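Eltdale library to reopen meeting rooms in May, fees go up

ELTDALE — The meeting rooms at the Eltdale library will open again in May after being shut most of the winter for heating work. Booking starts a week ahead, at 9 in the morning, front desk or phone. No online booking yet.

Three rooms on the lower floor were closed when a pipe failed behind the boiler. Library staff moved the tax help sessions and the Saturday-style craft hours upstairs, where space was tight and noise was a regular complaint. Last year the rooms were booked 562 times, mostly by clubs, tutors and small buisnesses without an office.

The new hourly fee is $19, up from $15. Nonprofits and school groups still pay nothing for the first two hours. After that, half price. The library says the increase covers cleaning and part of the heating bill, which has climbed for three years running.
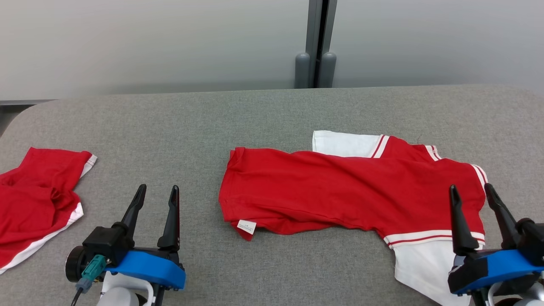
A gray fabric-covered table against a plain light gray wall.

Kulkarni, the contractor on the job, finished the pipe work last month and still has to test the vents. New carpet comes from Listine, a supplier over in Trornosero. The order was late — a truck problem, according to the library — but it has now been delivered and should go down before opening week.

Room limits are changing too. The largest room now holds 30 people, down from 40, under the town's updated fire rules. Groups that had standing bookings for the big room will need to call and confirm there numbers. Anyone over the limit can ask about the upstairs hall, evenings only.

Food is allowed again, cold items only. No candles, no hot plates. Groups must be out by closing time, and a late fee applies after 15 minutes.

Parking on the north side stays closed until the contractor's dumpster is gone. Use the lot by the post office. The lower entrance ramp is open, and the elevator is working.

Bookings made before the closure will not carry over. Deposits already paid can be refunded or put toward a new date. Bring the receipt.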